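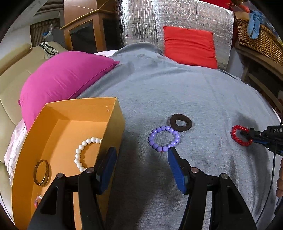
20 May 2020

The morning was given to the sorting of bracelets and hair ties, as agreed with Ms. Fedoruk. Work was carried out on the gray bed, with the orange-yellow cardboard box kept open to the left. The white pearl bracelet and the gold bangle are assigned to the box. The purple and red bead bracelets are to follow, together with the dark brown hair tie.

Mr. Quinlan asked whether hair ties should be stored separately. It was decided that they should remain with the bracelets until the Juka drawer inserts are delivered. Order 447 has been confirmed, 16 inserts in all.

The magenta pillow requires a fresh cover. The striped cloth on the sofa is to be folded and returned to Ms. Kwon.

Lunch was taken at one. Rain in the afternoon. Wrote to Dokport regarding the invoice.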